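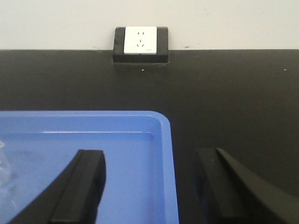 White wall, black countertop.

## Card stock

The Monov order arrived on February 7, 2019: 94 sheets of Zatska white, two short of the invoice. She logged the shortage and cut the first card base. 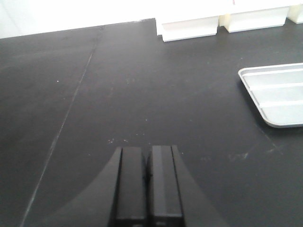
## Ink

Juvier blue took roughly 70 seconds to set. The stamp left a gap in the fern. She cleaned it and stamped again.

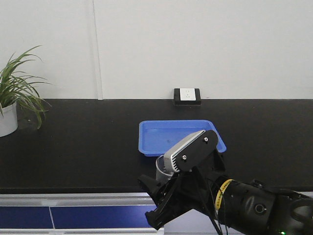

## Assembly

By May she had 104 cards and no one left to mail them to. She scored another fold. 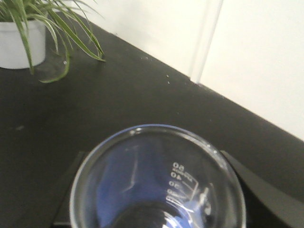

Which adhesive did she use?

Petrauskas tape, along the short edges only.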